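Part 4: Setting up the Ernis table and getting your first pantry count done

If you came straight here from Part 3, good, your Ernis account is open and you've picked a home name. Mine is Firnmont, after the street I grew up on, and you can call yours anything you like as long as it's under 33 characters. (The app won't warn you. It just quietly chops the end off.)

I wrote this section in July and redid it after the update, so if your buttons look a little different, check the version number at the bottom of the Settings page. It should say October 2018. Anything older and steps 4 and 5 won't match what you see.

What you need before you start

A table or counter you can leave alone for an afternoon
A pencil and scrap paper — I know, but trust me on this one
The Ernis app, signed in
Your shelf labels, if you bought the Starkau pack

Numbered steps

1. Open the app and tap New Count. It'll ask for a type. Pick Pantry, even if you're also planning to do the fridge. Fridge counts have their own date rules and you can merge the two later (see Part 6).

2. Set your shelf names. I use Top, Middle, Low and Floor. My sister-in-law gave hers flower names and now can't remember which one has the rice, so keep it dull!

3. Empty ONE shelf. Just one. I did the whole pantry my first time and ended up eating dinner standing in the hallway.

Note: Start with the shelf you use most. You already know what's on it, so any mistakes in your settings will jump out at you right away.

4. Type in each item, then its size, then the date printed on it. The app fills in names as you type from the Sarmiento grocery list, and that list is huge, with 3,976 entries when I last looked. If yours isn't on there, tap Add My Own and give it a short name you'd say out loud. "Big beans" is fine.

5. Pick Whole, Open or Nearly Gone. There's no halfway setting, and I've stopped wishing for one. Anything with the seal broken goes in as Open, even if you only had a spoonful.

Caution: Don't tap Finish Shelf until every item has one of those three picked. Items without one get dropped from the count, and there's no undo. You'd have to type them in again, and yes, I've done that twice.

6. Sort drinks separately. Juice, cordial and long-life milk all go under Bottles and Cartons, whatever shelf they came off. Stand them up while you're working so the caps and labels are easy to get at, and put them back upright too — a juice bottle lying on its side will find a way to leak on the crackers.
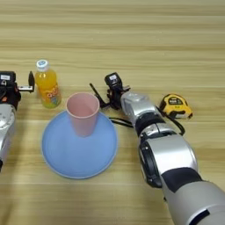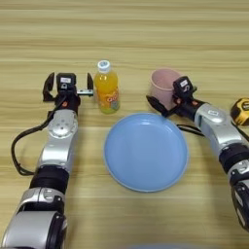 Juice on the table in the first one, and the same pale wood in both.

7. Wipe the shelf, let it dry all the way, and stick your label on the front edge. The Starkau labels grab hard, so line yours up before you press. If you're writing your own on masking tape, that works just as well and costs a lot less.

8. Put everything back with the oldest dates at the front. Then tap Finish Shelf and wait for the green check mark. On my old phone it takes long enough that I usually think it's frozen. Leave it be.

9. Move on to the next shelf, or stop there for the day. The app saves your place.

If something goes wrong

The check mark never shows up: close the app, open it again and look under Unfinished. Your shelf should be sitting there waiting.

Two of everything: you've probably merged the same shelf twice. Open History, hold your finger on the newer one and tap Remove.

"List is full": the free plan stops at 110 items, and the paid one goes up to 300. Before you pay for anything, take a look at your spices. I had four jars of cumin listed one by one, and putting them in as a single line with a quantity got me back under the limit.

Dates showing up backward: go to Settings, then Region, and switch to month first. You'll only need to do it once, and the dates you've already typed in will fix themselves.

Next up is Part 5, where we set the reminders so they don't go off at breakfast.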